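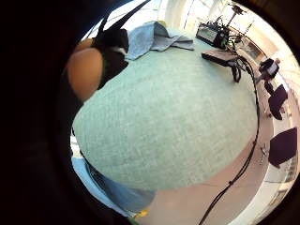
Luminița Dumitrescu objected, on reading an early version of the coding scheme, that a cloth left in a heap should not be given the same code as a cloth that has been opened out and dropped again, and that the scheme as drafted could not tell the two apart. The objection was accepted. The present section sets out the revised states, the order in which they are assigned, and the treatment of items that fit none of them.

Figure 5. Textile items in mixed states. Nearest, a pale green surface with a fine woven grain; behind it, a crumpled light blue cloth on a flat pale surface, and a black fabric piece with two long straps and a small white patch or label.

4.2 State coding of household textiles

The material consists of 200 sorting sessions recorded in 27 households in Gollance and Virnero. Participants sorted a mixed load of their own textiles on whatever surface they normally used for the purpose. No folding method was prescribed. Coders worked from the recordings and entered one line per item per change of state, which yielded 3,000 lines after duplicates were removed.

Each item receives a state code and a form code. The state code describes the arrangement of the fabric at the moment of coding. Four values are used: flat, folded, draped and crumpled. An item is flat when no part of it overlies another part. It is folded when the overlying parts meet along at least one deliberate straight edge. It is draped when it hangs over, or takes its shape from, another object. All remaining arrangements are crumpled. The light blue cloth in Figure 5 was coded crumpled: creases and folds are visible, but they do not resolve into a straight edge.

The form code describes the item itself and is assigned independently of state. Here the scheme is deliberately coarse. A rectangular towel and a folded garment can present the same outline when only part of the item is exposed, and coders who were asked to choose between them disagreed often enough in the pilot to make the distinction unusable. Both are now entered as "cloth, unspecified" until a later line identifies the item. If no later line does so, the entry stands. The light blue cloth falls under this rule.

Straps required a separate provision. In the February pilot, strapped items were coded by the body of the item alone, and the straps were ignored. This produced folded codes for items whose straps still trailed across neighboring stacks, and it concealed one of the more frequent causes of re-handling, in which a strap catches and pulls a finished stack out of line. Under the revised scheme a strapped item carries a secondary flag, set to "free" or "contained." The black fabric piece in Figure 5 is flagged free. The white patch does not enter into the coding. Labels and patches are recorded only when a participant turns the item to look at one.

Large items present a different problem. When a textile or padded item occupies most of the coder's view, its outline cannot be followed and its state cannot be established from that view alone. The pale green surface in Figure 5 is of this kind. Surface grain is sufficient to record a visible texture (entered as "woven appearance") but gives no indication of how many layers lie underneath, or of whether the item is a cover, a bag or a sheet. Such items are coded "state pending," and items behind them are coded only as far as they can be seen. Coders were instructed not to infer hidden portions from symmetry.

Disagreements were settled in two passes. In the first, each coder reviewed their own lines against the written definitions, without access to the other coder's entries. In the second, the remaining conflicts were discussed jointly, and a line was changed only when both coders agreed on the new value. Lines still in conflict were retained with both codes and left out of the transition counts in Section 4.3. Most involved the boundary between draped and crumpled, usually where a cloth lay partly over a low object whose shape was hard to make out.

Entry was carried out in a spreadsheet template adapted from the Morais inventory form, with the location columns removed. The form's original category for bedding was kept, though it overlaps with "cloth, unspecified" for pillowcases and small covers. Where both applied, the bedding category took precedence. The definitions were fixed on May 24, 2025, and lines coded before that date were recoded in full.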